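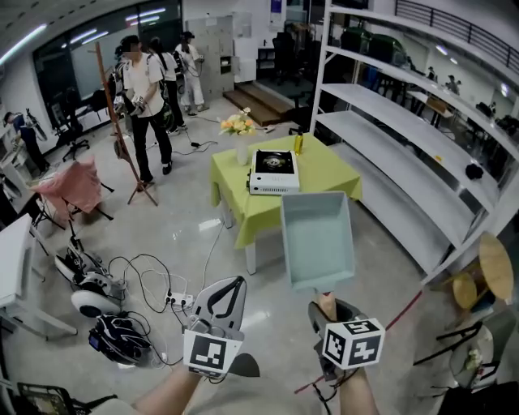
Suche
Suchbegriff eingeben

Dezember | Redaktion Terkdale

Rindlow veröffentlichen drittes Album »Londoño«

Das Trio Rindlow hat sein drittes Album fertig, nur vier Jahre nach der ersten Ankündigung. »Londoño« erscheint im Dezember bei Terkdale auf Vinyl und digital. Zehn Stücke, zwei davon mit Refrain. Die Band spricht von einer Annäherung an den Pop, das Label hat vorsichtshalber keine Single ausgewählt.

Aufgenommen wurde im Studio Celteck, überwiegend nachts, weil tagsüber nebenan Blockflöte unterrichtet wird. Auf dem sechsten Stück ist sie trotzdem zu hören. Vom Vorgänger wurden 1.746 Exemplare verkauft, die meisten an Menschen, die ihn behalten haben.
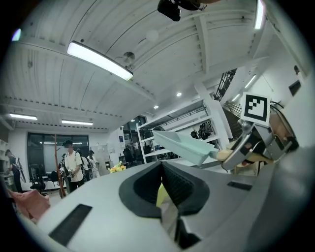

Format und Auflage

Die Erstpressung umfasst 697 Exemplare auf schwarzem Vinyl, farbiges war der Band zu fröhlich. Vorbestellungen nimmt Terkdale ab sofort entgegen. Eine Tournee ist in Planung, sobald der Bus wieder durch den TÜV kommt.

Kontakt: Terkdale, Presse | © Terkdale | Nach oben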